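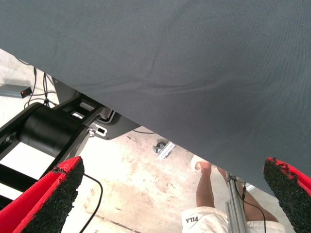 Dunkelgraues Gewebe mit feiner Struktur und leichten Querfalten.

Verdunkelungsstoff zuschneiden und säumen

Die Anleitung gilt für dicht gewebte Stoffe ohne Beschichtung. Beschichtete Ware wird geklebt oder geschweißt, Nadelstiche bleiben dort als Lichtpunkte sichtbar.

Material: Stoff, Polyestergarn, Universalnadel Stärke 90, Kreide, Maßband, Lineal von mindestens 60 cm Länge.

1. Stoff vorwaschen und glatt liegend trocknen. Ungewaschene Ware kann nach dem Einbau einlaufen.
2. Fensternische oben, mittig und unten messen. Für die Breite zählt der größte Wert.
3. Zugaben anzeichnen: seitlich je 3 cm, oben 6 cm, unten 12 cm. Bei einer Fertigbreite von 109 cm beträgt der Zuschnitt 115 cm.
4. Fadenlauf prüfen. Dazu an der Schnittkante einen Schussfaden ziehen und entlang der Lücke schneiden — gerissene Kanten verziehen sich bei dichter Bindung.
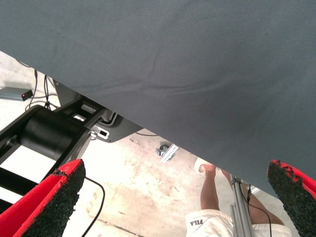

Schiefergrauer Stoff, hängend, mit flachen Wellen in der Mitte.

5. Seitensäume doppelt einschlagen (1 cm und 2 cm), bügeln, mit Stichlänge 3 absteppen.
6. Obere Kante als Tunnel für die Stange nähen.
7. Bahn 24 Stunden aushängen lassen, erst dann den unteren Saum abstecken. Der Abstand zum Boden wird an beiden Ecken und in der Mitte gemessen.
8. Saum nähen und von links dämpfen.

Querfalten aus der Lagerung lassen sich bei mittlerer Temperatur mit Bügeltuch entfernen. Direkter Kontakt mit der Bügelsohle erzeugt auf dunklem Gewebe Glanzstellen.

Text: Selamawit Mekonnen
Stand: 27. Januar 2020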